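4. Teaching the mug and plate job

I've had my Odix pair on kitchen duty since January, and I still wouldn't trust them with my good china. Start with one mug, one dish and the wire rack.

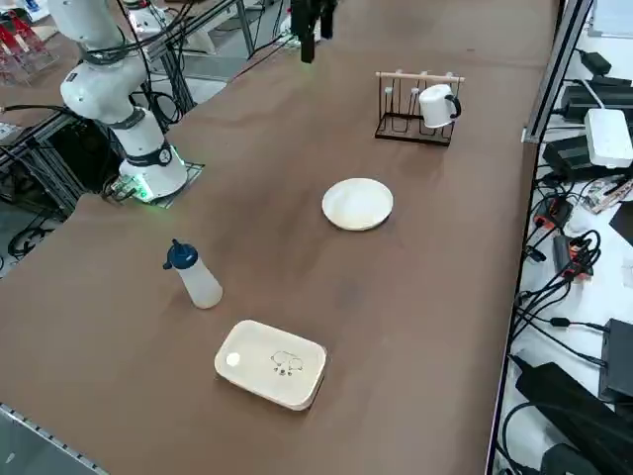
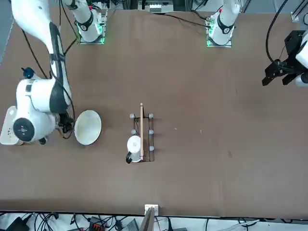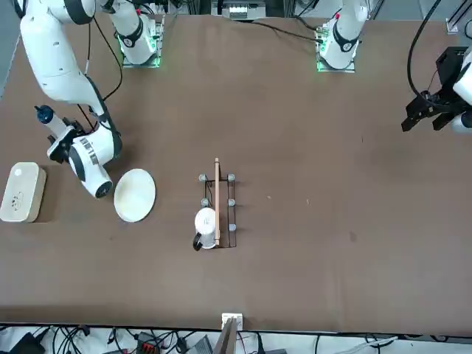
1. Put the rack within reach of both arms.
2. Set the speed to 50. (80 is fun, but not with crockery!)
3. Press Su, then run it 2 times.

Caution: keep your hands clear while the bases glow green.

Yanling Gu writes that she still washes up faster by hand, and her tea's made by then too.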